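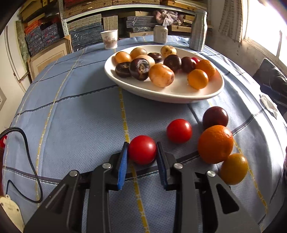 Abernathy Community Meals to Expand to Stodley in June

The Abernathy Community Meals program will open a second dining site in Stodley this June, the program office announced. The new site will operate from the former Gretero Hall on Mill Street and will serve a midday meal to residents aged 60 and over, as well as to adults of any age who are referred by a physician or social worker.

The program currently serves 214 registered diners at its Abernathy location. With the addition of Stodley, total capacity will rise to 342. Registration for the new site is open now, and current diners who live closer to Stodley may transfer without submitting a new application.

"Many of our diners travel a long way for lunch, and some have stopped coming in the winter months," said program director A-yeong Cha. "A site in Stodley has been requested for several years. We are pleased that the hall is available and that the kitchen needed only modest repairs."

Meals will be served at shared tables from 11:30 a.m. to 1:15 p.m. The menu will match the one offered in Abernathy and will include a hot dish, a salad or fresh vegetable, bread, and fruit. Low-sodium and vegetarian meals will be available on request — diners are asked to note any dietary needs on the registration form. Tomatoes, squash, and greens will be bought from growers in the Hisetti valley during the summer season, under an agreement that already covers the Abernathy kitchen.

The suggested contribution will remain at $5 per meal. No registered diner will be turned away for inability to pay. Guests under 60 who accompany a registered diner may purchase a meal at the full price, provided that the kitchen is notified by 9 a.m. on the day of the visit.

Work at Gretero Hall has included a new dishwasher, replacement flooring in the serving area, and a ramp at the side entrance. The parking lot behind the building has 50 spaces, and the route 5 bus stops across the street. The upstairs meeting room will remain closed until repairs to the stairway are finished.

The program is also hiring a site supervisor and two part-time kitchen assistants for Stodley. Applications may be picked up at the Abernathy office during regular business hours. Food handling training will be provided before the opening — no previous certificate is required for the assistant positions.

Contact Us | Accessibility | © Abernathy Community Meals. All rights reserved. | Back to top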